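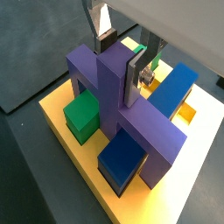 The Kneath cell stopped on me again in January, and this time I wrote everything down before I touched the reset button. I've been meaning to post about it because two people emailed after the last entry to ask why the assembly runs had dried up.

The task is the block puzzle I've been using since the fall. There's a yellow base with slots cut in it, and the arm has to handle a few colored pieces, including the big purple one with the prongs. The small cubes are easy. The purple one is the piece that causes trouble, as it has to be held by its stem and the stem doesn't leave much to hold.

Run 163 was the bad one. The arm took the purple block by the stem, lifted, and started toward its next position. Partway there the fingers opened. No command to open was in the log. The block dropped, landed on its prongs and tipped over, and the arm carried on with the rest of the motion as if it still had the part. It came down on nothing, reported success and moved to the next step.

So there were two faults. The grip let go, and the software didn't notice. I was more bothered by the second. A dropped block is a dropped block, but an arm that believes it is holding something will push down where it shouldn't – and I had my hand near the tray ten minutes earlier.

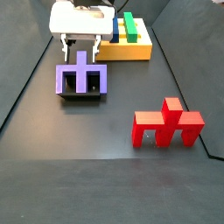

I pulled the log from the controller and went through it line by line. The Tunder driver reads the finger position every cycle and compares it to a target. At 388 cycles into the move, the reading went blank for 17 cycles and came back as zero. The driver took the zero as a fresh start and sent the fingers to their home position, which on this gripper is open.

Rocío Calvo, who built the same setup at Punside, had seen blank readings before and told me to check the cable first. She was right. The connector at the wrist end was seated but not latched, and I could make the reading drop out by bending the cable with one finger. I replaced it with a spare from Bakex and tied it down with more slack at the last joint.

I also changed the driver. A blank reading now stops the arm and holds the fingers where they are. After every lift it checks the finger gap against the width of the stem, and if the gap is wrong the run ends there. It will not report success without that check. This adds a short pause to each lift and I can live with it.

Other changes: the stop button is now on my side of the bench, and I don't reach into the tray unless the drive power is off. I had gotten lazy about that.

The plan is 700 runs with the new cable before I trust it with anything heavier. I still haven't found out why the driver treated zero as a restart in the first place. If you run the same version, bend your cable by hand with the arm parked and watch the position reading while you do it.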